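Flesbridge Hall, ground floor workspace
Minutes of the users' meeting held October 1, 2020

Present: Fatima Briggs (chair), Thomas Valentini, Serena Negri, Vratislav Michalík (minutes)
Apologies: Nazareno Mazza

1. Minutes of the last meeting
Agreed as correct, apart from item 5, where "bench" should read "freezer". VM to change the copy on the shared drive.

2. Matters arising
The lock on the stationery cupboard has been replaced. The invoice came to £157 and has been paid.
The letter to the landlord asking for a second set of keys went off in April and has not been answered. FB will telephone.
Labels for the upstairs shelves: not done. SN still has them at home and will bring them in.

3. State of the ground floor
Most of the meeting was spent on this. FB said the floor has been filling up since the summer and that deliveries are being left wherever there is space. TV agreed but pointed out that two groups moved downstairs at the same time and neither was given any storage.

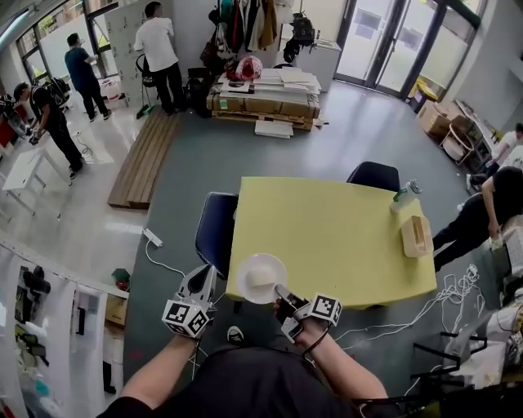 Ground floor: table, pallet and coat rack.

The pallet. The flat boards and cardboard on it belong to the shelving order from Fikholm. TV wants to keep the boards until the missing brackets come. Agreed that the boards can stay, but the cardboard goes out with the next recycling and the pallet is to be moved against a wall. The loose white panel on the floor in front of it should go with the boards. The red-and-white bag on top is to be claimed by its owner, otherwise SN will put it in lost property.

Chair frames. The black metal frames are waiting for seats. SN rang the supplier, Hovevex, who could give no delivery date. FB asked whether the frames could go upstairs in the meantime. TV said he would sooner carry them once than twice. Left as it is until the next meeting, but the white packing material piled up with them is to be bagged and taken away this week. Cardboard boxes by the right-hand wall: whoever uses the benches there to empty them or put their name on them.

Cables. FB is not happy with the white cables on the floor beside the middle table, or with the power strip on the other side and its cord running over open floor. People walk through there with their hands full. VM to get a price for floor covers and for a socket nearer the table. In the meantime leads are to be coiled up at the end of each day. SN asked that people coil their own and leave other people's plugged in, after the trouble with the charger.

Tables. The tissues may stay out. Drinks bottles are to have their caps on and be kept well away from work, and taken home or to the kitchen at night. Plates are to be washed by the person who used them. TV asked for it to be minuted that he has washed other people's plates for a month.

4. Coats and freezer
The coat rack at the back is full and the freezer stands beside it. VM offered a second rail which he has in his garage. Accepted with thanks. Bags can be hung up as now, but must not hang in front of the freezer lid.
The chest freezer needs defrosting. SN will put a notice on it giving a week's warning. Anything without a name and a date on it will be thrown out. NM had written in beforehand to ask whether the freezer is needed at all. TV uses it, and SN does in summer. To stay.

5. Lights, doors and upper level

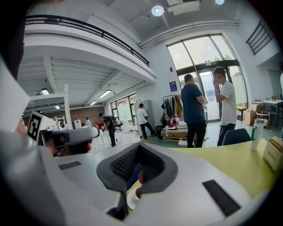 TV reported that lights are being left on overnight, both the ones under the balcony and the round ones on the high ceiling. The last person out must go round and check, and this includes the upper level, where the switch is easy to miss. VM to put a note by the main switch.
FB has had one quote for cleaning the tall arched window and the glass of the door, inside and out, from Quezada. It is £400, which those present thought too high for a single visit. FB to ask what they would charge for the inside only.
Nothing is to be stood against or hung over the black railings on the balcony. SN had found a wet umbrella there.
The small blue poster by the window was discussed. SN would like a proper noticeboard on that wall. No objections, provided the poster goes on it.
People stopping to talk or look at their phones near the door are asked to leave room for others to come through. TV thought this did not need a rule. It was agreed to mention it and leave it there.

6. Money
There is £2,000 set aside for the building this year. FB would like the electrical work to be paid for first and the noticeboard after that. The window cleaning will wait for the new quote. Agreed.

7. Tidying day
NM had suggested a Saturday morning. TV cannot do Saturdays. It will be a weekday afternoon, from four o'clock, date to be settled by email. Everyone with things on the floor should come or send somebody. SN to buy bin bags and VM to bring the trolley.

8. Any other business
The bathroom tap drips again. FB to add it to the landlord's list.
SN asked who had taken the long tape measure. Nobody present had it.

Actions
FB: telephone landlord about keys and tap; second price from Quezada
TV: move pallet, boards and panel; cardboard to recycling
SN: shelf labels; freezer notice; bin bags; noticeboard prices; bag to lost property if not claimed
VM: correct last minutes; prices for floor covers and socket; second coat rail; note by main switch; trolley
NM: to be told about the tidying day

Next meeting to be fixed once the tidying has been done.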